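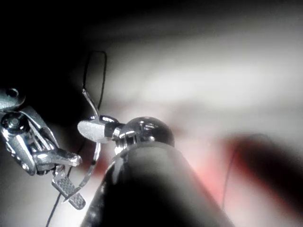
Wrist view, fingers nearly closed. Today's thread is about gripper rules, so get a drink.

1/ I write cell procedures for a living. That means I take things everyone on the floor already knows and put them in a binder so they can stop knowing them. The gripper section at Kasholm is up for revision and I have opinions.

2/ The old section was 50 pages. I have met the people who were supposed to read it. The new one is 25, and I'm told that's still "a lot of reading for a pinch."

3/ Rule one: look at the gap before you look at the code. Two flat bits of metal facing each other across a narrow space is the whole business. If they don't meet square, your beautiful motion plan is a beautiful plan for dropping things.

4/ Rule two: the textured pad is a wear part. It is not "part of the gripper." It has a diamond pattern, the pattern gets polished off by doing its job, and then the parts start to slide and someone raises the grip force. Please do not raise the grip force. Change the pad.

5/ I once audited a cell where the force had been raised so many times that the setting had its own nickname. The pad was smooth as a spoon. Parts were coming out with waists.

6/ Rule three: cables. Every loose cable near a moving joint gets an owner and a route. Write the route down. "It sort of hangs there" is a route, in the sense that falling down the stairs is a route.

7/ Draw the route with the arm at full reach AND folded up. A cable that looks relaxed in one pose can be a guitar string in the other. Our checklist now has a box for each. People tick both boxes in the same pose, of course, so there's also a box for which pose.

8/ Someone from the Olier line asked if zip ties count as cable management. They count as a start. They also count as a very small knife if you trim them at an angle, so trim them flush. That's in the binder now too, page 9, with a drawing of a thumb.

9/ Rule four: shiny metal and cameras don't get along. If you've got a polished cap in view of your wrist camera, you have highlights, and highlights move when the arm moves. Before you blame the vision software, turn a lamp off and see if the "defect" goes with it.

10/ We had an inspection step that flagged bright spots as scratches. It flagged 498 in one shift. I would like to say this was caught right away. It was caught when the reject bin got full and somebody needed the bin.

11/ Matte tape on shiny parts is fine for testing. It is not a finish. Date the tape. If the tape has been there since November, it's a design decision and I want paperwork.

12/ Rule five, the one that gets me uninvited from things: fingers near fingers. No hands between gripper plates with power on, even at teach speed, even if it's "barely moving." Lock it out. Our minimum is 2 people who agree it's locked, and one of them has to be the person with their hand in it.

13/ Someone always asks about collaborative mode. Collaborative mode is a set of conditions, and your cell meets them when the risk assessment says so. The sticker on the arm doesn't know what you bolted to the end of it. Thin metal edges change the answer.

14/ That goes for brackets too. Every tab, strip and little bent rod you add at the wrist goes on the drawing. I've seen end effectors that had more brackets than the drawing had lines. Each one was "temporary" and each one could open a glove.

15/ Rule six: same photo, same pose, every service. Wrist camera, fingers almost closed, saved with the job number. Kleinschmidt started doing this and their handover arguments got a lot shorter. Still arguments. Shorter.

16/ A blurry background is fine in these. You want the metal sharp. I don't need to see the rest of the shop and the rest of the shop would prefer it that way.

17/ Things that got cut from the draft: my paragraph on torque wrenches as a moral question, a table nobody could print, and the word "robust," which appeared on every page and was holding up nothing.

18/ Things that survived: the thumb drawing, the pose box, and a line saying that if the procedure and the machine disagree, you stop the machine and call whoever wrote the procedure. That's me. My phone is on. I regret it already.

19/ Berkusix gets the draft next for comments. Last time they sent back a single comment, and it was about the font. Send me your own gripper rules in the replies, especially the ones that exist on account of one specific afternoon.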